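Ticket 269: Stainless cup will not sit right in the Fourie mesh basket
Product: Paria cup, tapered, stainless
Status: Closed

First message

Hello, and thank you in advance for reading all of this, I do go on a bit. I bought the Paria cups through Flurkska in July, a set of 4, to go with the black mesh basket I already keep on the table. They're lovely cups and I have no complaint about the finish. My trouble is that when I put one in the basket it leans, and when I add a second one they knock together with a noise you can hear down the hall.
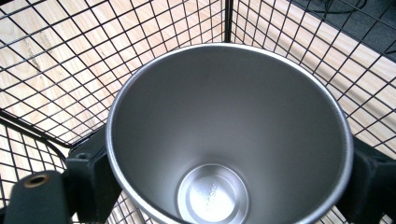 I wondered at first if I had been sent the wrong size. My order slip says Paria 186 and the web page only says "large," so I couldn't tell. Could you let me know where the size would be marked, if it is marked at all?

Reply from Flato Support

Thank you for such a friendly note! Your slip is correct, 186 is our code for the large. The size isn't stamped on the cup, I'm sorry to say, only on the box. Would you try a cup on a bare, flat table and see if it wobbles there too?
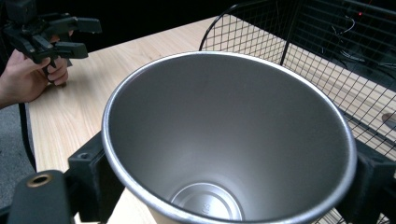
If it stands steady on wood, the cup is fine and it's the wire floor of the basket that is giving you grief. A tapered cup has a narrow base, and one side can drop into a gap in the grid.

Second message

Steady as a rock on the table! So it's the basket. I tried it again with one of my other cups and stood it in the basket.

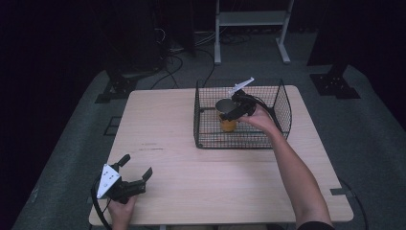

That is better, though I'd still like something underneath. Would a piece of shelf liner do, or do you sell a mat?

Reply from Flato Support

Shelf liner is perfect, and a good deal cheaper than our mat. Cut it a little small so it lies flat.

Closed at 4:50 p.m., customer happy with liner.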